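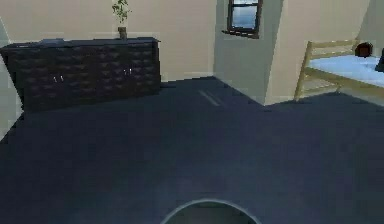

Robot's view in the simulator: sideboard on the left, bed on the right.

How to prepare the simulator demo for an open day

These steps are for the Friday open day at Kendstead, but they work for any small group of visitors.

1. Start the Omimley simulator 20 minutes before the doors open and load the bedroom.
2. Turn the robot until the sideboard and the bed are both in view. The edge of its body stays visible at the bottom – this is normal.
3. Let each visitor drive for 5 minutes. Ask them to go to the bed first, then to the plant on the sideboard.
4. Keep groups to three people, so everyone can see the screen.
5. Press Reset before the next group comes in.

If the picture becomes slow, close the map window and load the room again.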